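5th April
Posted by Anas Khalaf
3 comments

Portioning beans, Plendeddale kitchen bench. Picking up from where the last page stopped, I never wrote up the tare business so doing it now before it goes out of my head.

Problem was the old spring scale from Tallis. Fine for a sack, hopeless for a bag of 200 g. Needle sat wherever it liked depending on who leaned on the table. The December bags were all over the place, some heavy, some light, and Soylu sent a box back with a note (note is taped inside the back cover, don't throw it out).

So - digital scale, blue bowl on top, beans into bowl, bowl into bag. Wooden table, long side of the room. Good flat spot, found it with the level, put a pencil tick there.
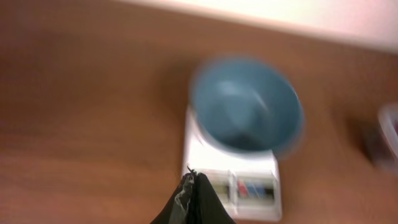
White scale, blue bowl on.

Order of doing it, for whoever takes the next turn:

Scale on, wait for it to settle. Bowl on. Zero it WITH the bowl on. Then beans. If the display goes to sleep halfway through, tip everything back in the tub and start that one again, don't guess. I guessed twice. Both wrong when I put them back on.

Bowl hangs over the sides a bit so push it back on the platform, otherwise it hides the top of the display and you end up ducking down to read it. Also it must not touch anything else. Had the edge of the scoop resting on the rim for a good while and couldn't work out why the number kept creeping.

Target 200 g, tolerance 3 g either side. Written on the Skundesness sheet as 5 g but that was for the old scale, ignore. Will correct the sheet. (Not done yet.)

Small scoop better than the big one. Big scoop gets you near in one go and then you spend ages picking single beans out again. Small scoop, slow down at 180, finish by hand. Dropped a few on the floor, they roll forever, found one under the radiator afterwards.

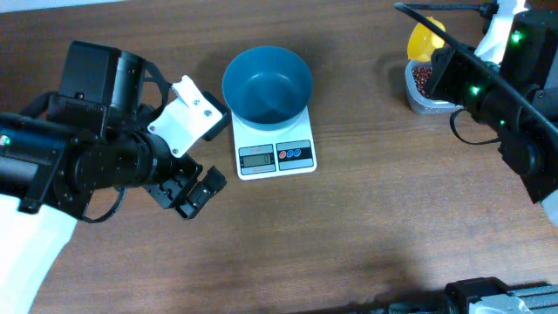

Keep the beans off to one side and within reach, not behind the bowl. Reaching over the bowl with a full scoop is how they end up on the table. Left a wet ring from my mug near the tick mark too - no drinks at that end please, me included.

Zero check: every 13 bags, bowl on, nothing in it, should read nothing. Mine drifted a gram once, re-zeroed, carried on. Marked that bag with a cross on the bottom so we can tell later if it matters. Probaly doesn't.

Tally so far 30 bags, all inside tolerance except the one with the cross which I haven't re-weighed. Labels not on yet, printer has no ribbon. Bags are folded over and standing in the grey crate by the door, please don't stack anything on them, the folds come undone.

Things wanted:
- spare batteries for scale, same size as the ones in it, I'll look when I change them
- a lid for the bean tub
- ribbon for the printer
- second bowl, same weight if we can get it, otherwise you have to zero again each time you swap

Lentils next and I think the bowl is too big for those, they spread out thin and cling to the sides when you pour. Maybe something narrower. Will try the steel one from the top shelf, if it's not gone to Skundesness with the rest of teh pans.

Tallis want to know if we're keeping their scale. Told them I'd ring back.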